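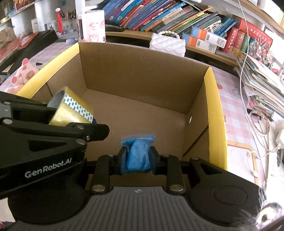 Trying to teach a packing task with the hand-held grippers and getting really inconsistent demos. Task is dead simple on paper - pick up an item, put it in the cardboard box, let go, next one. Two grippers, left and right, one person doing both. Tape roll on the left one, zip-lock bag of blue clay on the right, and the bag is what kills me. After training the policy does fine with the tape, but with the bag it either pinches just the top edge and drops it or it closes way too hard and sort of shoves it sideways. I have 1,188 demos so far, all on the same desk, same box. Do I need more or are mine just bad? I also tried 40 with remote control on the real arms and those were so slow I gave up. Thx

posted by gridlatch, December 8, 2018

---

**mothwing_dn**

More is not going to help if they're all like that. Some things to check -

- where do you grab the bag? Pick one spot and stick to it. I go for the lump, never the empty plastic on top. If half your demos grab the top and half grab the clay the policy lands somewhere in between, and in between is bad
- are you moving both hands at once? Dont, at least not at first. Left hand goes, right hand waits, then swap. Moving both together is fine later but it makes the early data a mess
- pause before you close. Half a second. When you do it by hand you close while still moving and you don't notice, the robot does notice
- same with letting go. Get down into the box, stop, open, then lift straight up

Also look at your gripper width over time, plot it for 9 or so demos on top of each other. Mine looked like spaghetti the first time. We had the same thing at Jemitz with bags of screws, threw out most of what was recorded in June and redid it slower. Smaller set, worked better.

And move the box!! Same desk is ok for a start but the box should shift and turn a bit every few demos or it just learns the one spot.

---

**Cruzado**

just use teleop. hand-held stuff is never going to match your arms

---

**sirix_bench**

Disagree with the above, teleop is fine for the last bit but its painfully slow for this kind of thing, OP already said so. What I'd do is keep the hand-held demos and use the 40 remote ones only to check where the policy goes wrong, dont mix them in yet.

One thing missed - the clay. It squashes. After a bunch of grabs the lump is a different shape and your fingers adjust without you thinking about it. Reshape it every so often, or have 2 bags and swap them. And mix up how it's sitting to start with, lying flat is a totally different grab from standing up. If you only ever show it standing you'll get that sideways shove when it's flat.

For the pinching too hard - check if your arm gripper closes to the same width the hand-held one reports. Ours was off and we blamed the demos for weeks. Recalibrated, problem mostly gone. There's an old thread on the Grandenum board with the steps, search "width offset"

---

**gridlatch**

ok plotted the widths, yeah, spaghetti. And the arm gripper does close tighter than it should. Fixing that first then redoing the bag ones, grabbing the lump only. will post back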